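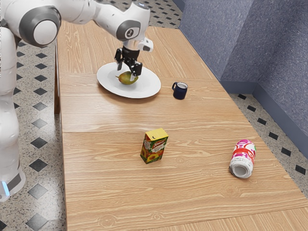

Chapter 16
Picking Things Up

By now you have an arm bolted down, wired, and moving where you tell it, and I hope you took an evening off to enjoy that, because it's a fine feeling! Now we come to the part most people had in mind when they cleared a corner of the garage in the first place – getting the thing to take hold of something and put it somewhere else.

Lesia Hordiienko, who taught me most of what is in this chapter at the shared workshop in Brakomstead, always started her students on fruit. A pear is a wonderful teacher. It rolls a little, it's fat at one end and narrow at the other, and it bruises if your fingers close too hard (you can still eat the evidence). A mug or a carton looks easier and in some ways is, although a handle has a way of being just where you wanted a finger to go.

We'll work first in the simulator, with the Brudix scene files you set up in September or whenever you got to Chapter 9, and only then move to the real bench. Please don't skip ahead. I broke two fingertips by skipping ahead, and printing new ones took me most of a weekend.

You will need your calibrated arm, a two-finger gripper, and a plate you aren't fond of. Set the speed limit to 20 percent and leave it there until Section 16.3.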